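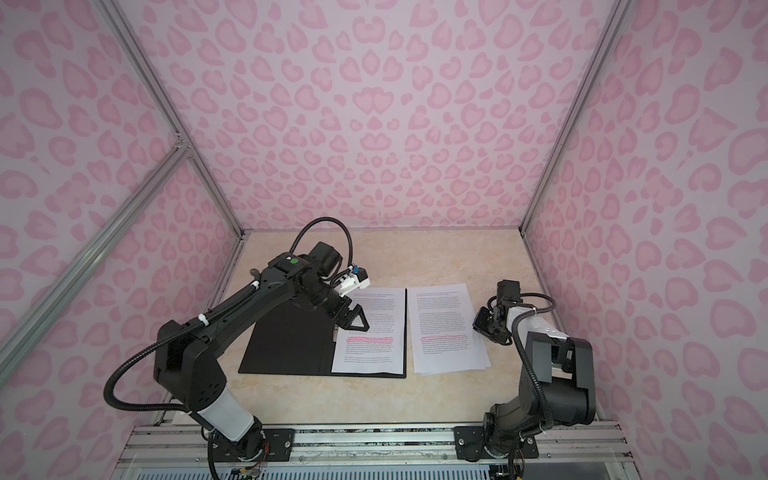

Gallery: The Paper and Folder Corner at Borkstead

Welcome to the gallery page of our small office in Borkstead. In July we began to put our paper archive in order, and this page shows the corner where the sheets and the folders come together. The page has one picture for the moment, at the top, and the notes for it are written below. Please read them slowly, I wrote them in the evenings and they are not all the same length.

The walls
Pink leopard print on a pale lavender-pink ground, on the left, the back and the right. Some of the spots look almost like small hearts. Visitors have strong opinions about this pattern. I like it very much, and in winter, when the street outside is gray for weeks, I like it even more.

The tabletop
Cream color with thin tan veins, in the manner of marble. It is a kind surface for paper work, calm for the eyes, and a white sheet is still easy to find on it. We wipe the table with a soft cloth and nothing else.

The folder board
Black, and lying on the table together with the papers. A dark board is practical for us - fingerprints do not bother anybody, and it is quickly seen among pale things. Our first order from Bodin was for light gray boards, and we were always losing them under the sheets.

The printed sheets
Several of them are on the table. We prefer to work with few sheets at one time. When a high pile is on the table, the corners bend and the order is soon lost, and then one must begin again from the first page.

How we keep the papers

The archive has 1160 folders, and up to the end of summer we finished 531. Inside are mostly old club papers: member lists, letters about the Padel courts, bills for nets and lamps, and many programs from the Istum summer days. A thin folder holds only a handful of pages. The thickest one holds about 300, and it closes badly.

Our way of working is simple. The folder is opened flat. The sheets are laid next to it with the text facing up, and the edges are made even by tapping them gently on the table. Metal clips are removed, they leave brown marks after some years. Then the sheets go in with the oldest at the back. The label is written in pencil - ink was tried in the beginning, and it showed through on the thin paper.

Sheets with a fold in the middle are put under a heavy book for one night. Torn sheets go in a separate tray and wait for the repair tape, which must be the kind without acid. We do not use ordinary clear tape, even for a very small tear.

For those who asked about the programs from Istum: yes, they will be scanned, but after the letters. If your family has older ones at home, we would be glad to borrow them for a short time. They can be left at the front desk in an envelope with your name and telephone number on it.

Page last changed: September 2023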